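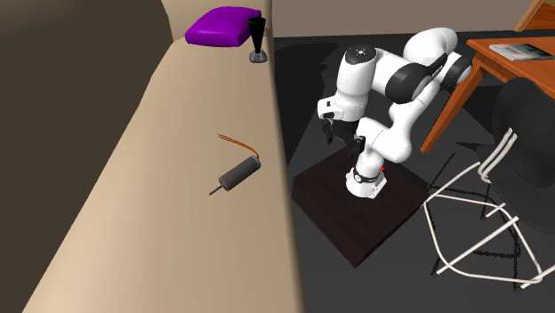 Pre-session check, remote teaching, sim cell and real cell. Filled in by Shaimaa Lamrani, Sillmont bench, September 2021. Do the sim side first, every time, even if the real arm is already powered. Start pose is gripper fingers down over the platform, elbow up and well back from the counter. Cylinder part with the orange-red wires goes on its side on the counter, and the cushion and the black vase stay at the far end of it. If your scene loads any other way, reload before you touch the hand controller.

1. Scene and start pose
Start pose matches the sheet — OK
Part lying on its side, wires free of the pin end — OK
Comment: do not teach with the chair in the arm's path. The Pomik scene lets you drag furniture and people do.

2. Hand controller
Deadman grip releases, arm holds — OK
Left/right not swapped — OK after fix
Comment: was swapped when I got here. Somebody saved thier own profile over the default. Please save under your own name.
Scale set to low for first three demos — OK

3. Link
Delay under limit (limit is 41 ms) — 37, pass
Cable strain relief at the desk end — needs redoing
Comment: 37 is close. Was lower in July. Swanepoel to look at the switch. If it goes over 41 mid-demo, stop and bin that demo, don't try to finish it.

4. Hand guiding (real arm only)
Free-drive button springs back — OK, bit sticky
Arm doesn't sag when free-drive is pressed — OK
Second person at the e-stop — OK
Comment: second person means standing at it. Not at the kettle. No hand guiding alone, no exceptions for "just one waypoint".
Long sleeves and lanyards off — OK

5. Stops
E-stop pressed, arm stopped, reset clean — OK
Software stop from headset menu — FAIL first go, OK second
Comment: logged as fault 19. Teaching can go ahead on the sim, real arm stays locked out untill Prondari sends the patch or tells us why.

6. The demo itself
Come in on the body of the part, never the wires
Approach from above, slow down before contact
Pause before closing the gripper — the trainer needs a clear grasp point
Open fully before backing off
Comment: last batch had a lot of grabs at the wires. Those are no good to us, the arm copies what you do. Mark them bad at the time, I can't tell them apart later.

7. Recording
Disk space — OK, room for some 3,000 demos at current settings
Operator name filled in — blank on the last lot, again
Clock in sim and logger agree — OK

8. Shutdown
Home the arm, then release grip, then headset off. In that order.
Controller on charge — it wasn't
Lockout tag on real arm — on, leave it on

Result: sim cleared for teaching. Real arm NOT cleared, see 5.
To do: strain relief, free-drive button clean, fault 19.
Recheck after the patch — full sheet, all eight sections.

S. Lamrani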